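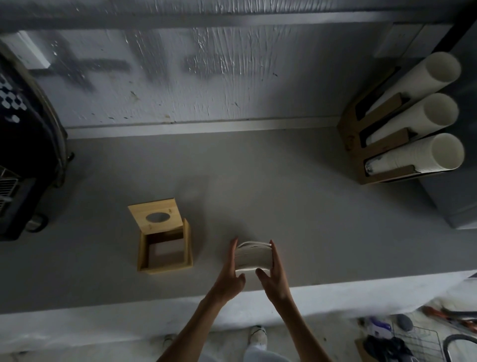

How does a machine learn to tidy up a coffee counter?
It watches people do it, many times and in many slightly different ways, and it slowly learns which movements belong to which moment.

Skendex extends its kitchen recordings to 52 workplaces

July 9, 2025

Skendex, the company which trains robots for small service jobs, has started the second part of its recording programme. Since June its workers have been going into staff kitchens, studios and workshops to perform ordinary tasks, and their movements are recorded from the height of the head. The recordings will be used as examples for a learning system called Korley.

The first part of the programme was made in one test kitchen at the company's own building. The system learned well there, but it had difficulties as soon as the counter was a different one. In the new part the same tasks are repeated in 52 places, and every place stays as it is on a normal day. The walls are not repainted and the shelves are not cleared before the work begins.

"In our test kitchen everything was white and there was always enough room," says Ansel Haddad, who is responsible for the recordings. "The system believed that all kitchens are like this. We had to show it other walls, other lamps, and machines standing in the way."

The list has 14 tasks at present. Among them are filling a sugar jar, putting paper cups into a dispenser, changing a bin bag and wiping a tray. The task which takes the most patience is the refilling of a wooden tissue box. The worker must lift off the lid, put it somewhere, take a thick stack of folded paper napkins in both hands, lower it into the base and close the box again.

For a person this is a matter of seconds. For the learning system it is difficult, as a stack of napkins has no fixed shape. It bends when it is pressed from the sides, and if the pressure is too small the lower layers slide out. The lid brings another problem. Some people lay it flat on the counter and others lean it against the box, and both ways must be in the examples.

Ravindra Rajput checks the recordings after each visit. He marks the moment when the hands close on the object and the moment when they let it go. He also keeps most of the attempts which did not go well.

"If a napkin falls and the person picks it up, I want to have this also," he explains. "A robot will drop things too, and it should have seen what one does then. I only remove a recording when the hands are out of view for too long."

Each worker repeats a task in one place seven times and then changes to another task. In the beginning the number was higher, but the movements became too much alike, and the workers were tired in the hands. Between two repetitions the objects are moved a little, so that the box is sometimes near and sometimes far from the stack.

For the tissue box alone the company wishes to have 300 usable recordings before the training is started again. The recordings are stored by Khurana, a partner firm, which also removes faces and voices if a colleague happens to walk past. Every workplace signs an agreement beforehand and can ask later that its material is deleted.

The tests with a two-armed robot will take place at the Pillach site. It will first try the tissue box and the cup dispenser, on a counter which does not appear in any of the recordings. Skendex has not yet given a date for these tests. Workplaces which would like to take part can still write to the recording team, and small kitchens are especially welcome.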